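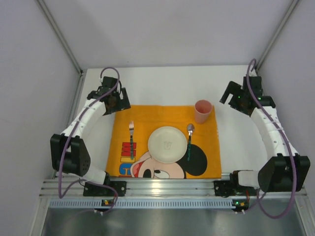

A child's place setting on an orange Mickey Mouse placemat, with a pink cup at the upper right.

6/1/20 - Tenusar wants parents to believe that a placemat can teach a child to set the table. The Illthorpe company says it will sell boxed table-setting kits from September, each with a mat, a plate, a cup, a fork and a spoon, and a sheet of instructions for grown-ups.

The claim rests on a home trial with 16 families, all of them recruited through the company's own mailing list. Tenusar says children laid the table "with more confidence" after two weeks. It has not said how confidence was measured, or who did the measuring.

Fongchan Srisuk, a preschool teacher in Illthorpe, was not convinced. "Fork on the left, spoon on the right, cup up top. My class gets it by Friday with paper plates," she said.

Tenusar plans a first run of 205 kits and says up to 155 have been reserved. Reserving one costs nothing. The company has yet to announce a price - or say whether the pieces will be sold separately when one goes missing.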